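Communal Violence and the Courts: Arrests, Charges and Outcomes in Two Districts
Student project report, Comparative Religion and Law
Feb 13, 2026
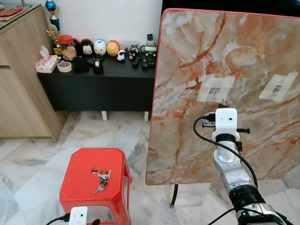
Figure 1. Robotic arm with a white end module, next to an upright board with a marble pattern and a red rim.

1. Question

Our project looked at what happens to arrested people after an attack on a religious minority. News reports usually give the number of arrests in the first week and then stop. We wanted to know how many of those arrests led to a charge and how many ended in a conviction.

2. Sources

We compared two districts, Dunus and Muramlow. Both had attacks on minority homes and places of worship during the same period. We used court lists, police press notices and the back issues of two local papers, the Nnaji and the Ernum. In total we read 2,213 entries. Many were repeats, mostly bail hearings that had been put off and listed again.

3. Findings

The police in Dunus announced more than 1,000 arrests over the period. Only 17 people were convicted, all on charges of arson or rioting. Most of the others were released on bail, and their cases then drop out of the lists without a recorded result.

Muramlow was harder to follow. The Nnaji gave a figure of 2,000 arrests, but the police notices gave no total at all, and the Ernum reported single arrests only when the person was well known locally. We could not match the court lists to the arrests, so we have no conviction figure for this district.

Witnesses were a problem in both places. Court notes often say that a witness did not appear or had changed a statement. In Dunus several families had moved away before the hearings began — the notes do not say where.

4. Limits

We had no access to sealed files or cases involving minors. Names are spelled differently from one list to the next, and we may have counted the same person twice in the Dunus bail entries. The January court lists were not yet available when we finished, and any rulings in them are left out.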